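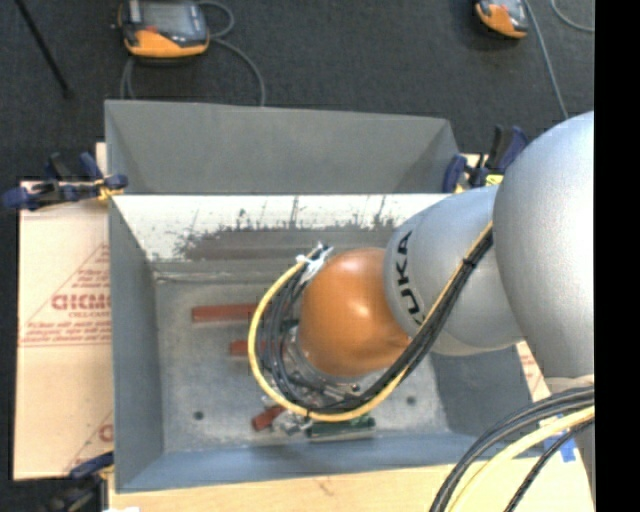 When should an applicant begin preparing a portfolio for the Kivedar submission portal?
Applicants are advised to begin in the autumn term before the intake they wish to join, and to have every file ready for upload by the start of May.

Section 4: Preparing and submitting your portfolio

This section applies to applicants for the game art, animation and visual effects courses at the Norðdahl School of Digital Arts. Applicants for the sound and programming courses should turn to Section 5. Please read the whole section before opening an application, as some choices cannot be changed once they have been confirmed.

4.1 Before you start

You will need:

- a Kivedar account, registered in the name that appears on your passport or identity card
- your applicant number, sent to you by the Admissions Office when your enquiry was accepted
- your finished work, saved in the formats listed in 4.3
- a short written statement in English

Note: Applicants who used Wunport in an earlier intake must register again. Wunport accounts were closed when the school moved to Kivedar, and work stored in them has not been carried over.

4.2 Opening an application

1. Sign in to Kivedar and select New application.
2. Enter your applicant number. It must be typed without spaces.
3. Choose your course. Applicants may name a first and a second choice. The second choice is considered only when the first has been declined.
4. Choose your level of entry. Applicants with previous study in the field may ask to join the second year. This request must be supported by a transcript.
5. Check the summary page and select Confirm.

Caution: Course choice and level of entry are locked when you select Confirm. Corrections after this point must be requested in writing from the Admissions Office and are not guaranteed.

4.3 Preparing your files

1. Still images should be saved as JPEG or PNG. Layered files are not accepted.
2. Moving work should be combined into a single showreel in MP4 format. Place your strongest work first.
3. Three-dimensional models should be shown as rendered images or as a turntable within the showreel. At least one view of each model should show the wireframe.
4. Playable work should be represented by recorded footage. The assessors do not install or run software supplied by applicants.
5. Sketchbook pages may be scanned or photographed. Pages should be evenly lit and the right way up.
6. Name each file with your applicant number followed by a short title, for example 1041_harbour_study.

Note: The portal rejects file names containing accented letters. Applicants whose titles include such letters should use the nearest plain letter in the file name and give the correct title in the caption field.

4.4 Work made with others

Group projects are welcome. For each one, state in the caption field which parts are your own, which parts were made by other people, and what software or purchased assets were used. Where a tutorial was followed, name the tutorial.

Caution: Work presented without proper credit will be removed from the portfolio. In serious cases the application will be closed and the applicant may not reapply for the same intake.

4.5 Uploading and submitting

1. Select Portfolio, then Add files.
2. Wait until each file is marked Received before adding the next.
3. Drag the files into the order in which they should be viewed.
4. Complete the caption field for every file.
5. Paste your written statement into the box provided. Formatting such as bold type will be lost.
6. Select Preview and look through the portfolio from beginning to end.
7. Select Submit. A receipt will be sent to your registered address.

If the portal shows error 809, the upload has timed out. Sign out, sign in again and repeat the upload for the affected file only. Files already marked Received are kept.

Note: Keep your receipt. The Admissions Office will ask for it if there is any question about whether the portfolio arrived before closing. The portal closes at 17:00 local time on the final day.

4.6 After submission

Portfolios are read by two assessors working separately. Where they disagree, the portfolio is passed to the head of assessment, Halldóra Bundgaard, whose decision is final. Applicants may then be invited to an interview, held online or at the school, and to complete a set drawing task.

Feedback is given in writing to all applicants who attend an interview. Requests for feedback at an earlier stage cannot be met.

4.7 Contacts

Course choice, transcripts and receipts: Mavis Pettigrew, Admissions Office
Portal accounts and upload errors: Esben Þorgeirsson, Technical Support
Access needs and adjustments to the drawing task: Chun-hung Tse, Student Services

Please quote your applicant number in all correspondence.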